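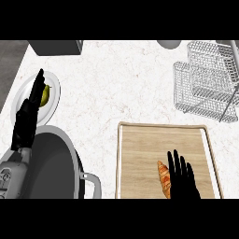 Weiße Arbeitsplatte mit feiner grauer und beiger Äderung, darauf ein ovaler Teller (Computergrafik).

Werksbesuch bei Biletti in Gosasow: Quarzkomposit vom Mischer bis zur Kante

Redaktion Küche & Ausbau, Juli

Drucken | Per E-Mail versenden

Das Werk Gosasow öffnet einmal im Jahr für Verarbeiter und Planer. Treffpunkt war um 9 Uhr die Anlieferung, Sicherheitsschuhe waren mitzubringen, Gehörschutz wurde ausgegeben. Der Rundgang folgte dem Materialfluss, begann also bei den Silos.

Quarzsand und Körnungen werden in 3 Fraktionen getrennt gelagert und gravimetrisch dosiert. Das Polyesterharz kommt erst im Mischer hinzu, zusammen mit Haftvermittler und Pigment. Die Äderung der helleren Dekore entsteht vor dem Pressen: Eine Düse legt eingefärbtes Harz in vorgefräste Rillen der losen Masse. Bei der Reihe Strand sind die Adern dünn und unregelmäßig geführt, bei Betton entfällt der Schritt, das Dekor ist einfarbig grau mit grober Körnung.

Verdichtet wird unter Vakuum mit gleichzeitiger Vibration. Die Presse selbst war während des Besuchs eingehaust, zu sehen waren nur Ein- und Auslauf. Danach härten die Platten im Ofen aus und liegen anschließend im Kühlregal, bevor kalibriert wird. Eine Rohplatte wog auf der Kontrollwaage 200 kg. Das Etikett führt Charge, Dekor und laufende Nummer; unser Muster stammte aus Charge 787.

In der Zuschnitthalle steht eine Brückensäge mit Wasserstrahlkopf. Ausschnitte für Spüle und Kochfeld werden mit gerundeten Innenecken gefahren — scharfe Ecken reißen nach Angabe des Werks bevorzugt beim Transport. Vorgeführt wurde eine Platte mit 730 mm Tiefe und schräg geschnittener Stirnseite. Die Kante wird in mehreren Stufen nass poliert, der Glanzgrad stichprobenartig gemessen.

Weniger ergiebig war der Teil zur Staubminderung. Alle gezeigten Trennschnitte liefen nass, die Absaugung an den Handarbeitsplätzen stand jedoch still. Messwerte lagen nicht aus. Für Betriebe, die auf der Baustelle nacharbeiten, wäre gerade das von Interesse gewesen.

Zum Schluss Musterraum und Fragerunde. Heiße Töpfe gehören laut Merkblatt auf einen Untersetzer, das Harz verfärbt sich sonst. Lieferzeiten für Strand wurden auf Nachfrage nicht genannt. Das Merkblatt zur Unterkonstruktion lag nur in der alten Fassung aus, die neue wird per Post nachgereicht.

Weitere Beiträge
Spülenausschnitte: Radien und Toleranzen
Naturstein oder Komposit im Objektbau
Nassschnitt auf der Baustelle
Fugen an Wandanschlüssen dauerhaft ausführen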